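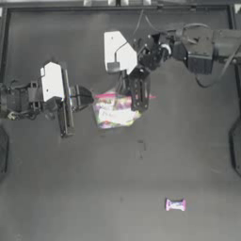 双臂桌面工作站装袋任务,安全规范和数据规范应该怎么写?

发表于 2024年2月19日
浏览 539 次

大家好,我的中文是后来学的,如果有写得不清楚的地方,请指出来,我会修改。

我在一个小的实验室工作,我们有一台双臂的桌面工作站,放在灰色台面的桌子上,平时用遥操作来录制数据。任务是把小包装的糖果放进透明自封袋,然后把封条合上。从去年12月开始,使用这台设备的人变多了,每个人的习惯都不同:有的人录到一半伸手进去扶袋子,有的人糖果掉了就重新录,也有的人继续录完。

现在负责人要求我写一份两页以内的操作规范。我读了一些工业机器人和协作机器人的标准,但是那些标准主要是针对大型的设备,我们的手臂很轻,电机也是小型舵机。我的疑问有以下几点:

一、这样小的手臂,还需要做风险评估吗?
二、录制过程中,手可以进入框架以内吗?
三、一只手臂压住袋子、另一只手臂去夹袋口的时候,两个夹爪离得很近,有没有推荐的做法?
四、失败的录制应该删除还是保留?

谢谢各位。

Toprak

回复

Stemex

我做过几年设备验收,试着按照您的顺序来回答。

需要做风险评估。手臂小,撞击的能量确实小,但是夹手的危险仍然存在,特别是连杆之间的缝隙和夹爪的根部。评估不必写得很长,一张表就够用:写明危险的位置、可能的后果、采取的措施、剩余的风险。建议您参考 ISO 12100 的思路,先想办法从设计上去掉危险,再考虑防护,最后才是警告标签。很多人的顺序是相反的,先贴标签,然后就觉得完成了。

关于手进入框架:我的建议是通电并且使能的状态下一律不进入。需要整理袋子的时候,先让两只手臂回到停放位置,关闭使能,再伸手。请注意,舵机断电以后手臂可能会因为自重落下来,所以停放位置要选择有支撑的姿态。急停按钮应该放在操作者不用站起来就能按到的地方,每天开机以后试一次,并且签字。我们单位以前的规定是每周试一次,后来改成每天,并没有增加多少负担。

两只夹爪靠近的问题,我会在规范里写清楚“谁先动”。例如压袋子的手臂到位以后保持不动,另一只才可以接近;离开的时候顺序相反,夹袋口的先退出。软件里再加一个最小间距的限制,我们设的是 10 毫米,您要根据夹爪的形状自己测量。还有速度,双臂进入共同区域以后应该降低,具体数值写在表格里,不要写“适当降低”,这种说法每个人的理解都不一样。

线缆也请写进去。手臂外面走的线要留出余量,但是不能垂到夹爪的活动范围里。每次开始之前把两只手臂慢慢走一遍全部行程,看线有没有被拉紧或者勾住。

第四点我的经验不多,请别人补充。

Keltico

上面的太复杂了,小舵机夹一下又不会怎么样。我们就是一条规则:录的时候别伸手。用了很久也没出过问题。

Stemex

回复 Keltico:没有出过问题,和没有危险,是两件事情。而且提问的人需要的是书面的规范,新来的人也要能照着做。不过您说的那条规则本身是对的,我同意把它写在第一行。

Prurnlow

我补充第四点,顺便说一下物品的管理。

失败的录制请保留,但是要标记。我们用三种标记:成功、失败、作废。失败是指机器没有完成任务,例如糖果掉在桌面上没有捡起来,或者封条没有合上;作废是指录制的条件不正确,例如有人的手进入画面、相机被碰到、程序中断。作废的不参加训练,但也不马上删除,由一个人统一检查以后再处理。标记要在录完以后立刻做,不要等到下班,那个时候已经记不清楚了。

什么叫“成功”也需要事先定义。自封袋的封条合上一半算不算?糖果一半露在外面算不算?我们第一批录了 300 条,几个人的判断标准不一样,最后差不多全部重新看了一遍,非常浪费时间。

物品方面有几个做法供您参考:

袋子用同一种规格,用皱了以后什么时候更换,要有规定。太新的袋子和用过很多次的袋子,夹起来的感觉差别很大,如果故意要混合使用,就在记录里写明。

袋子上如果有手写的编号,记录表里也要写同样的编号,以后查找方便。

糖果只作为实验物品,用过的不可以吃,也不要和办公室的零食放在一起。包装破了就拿走,糖粘在夹爪上会影响摩擦。

桌面每天擦一次,夹爪的指尖也要擦。

另外我对 Stemex 的回答有一个小的不同意见:最小间距的限制如果设得太大,两只手臂就没有办法一起拉开袋口。我们的做法是平时打开限制,需要近距离配合的步骤单独放宽,并且必须有 2 个人在场,一个操作,一个看着急停。

Toprak

非常感谢各位,特别是“失败”和“作废”的区别,我以前没有分开。我准备先写第一稿,在我们这里试用两个星期。还想再问 Prurnlow:近距离配合的步骤,放宽限制是由操作者自己切换,还是在程序里按照步骤自动切换?

Prurnlow

程序里自动切换,操作者没有权限改。退出那个步骤以后限制自动恢复,恢复不成功就停机。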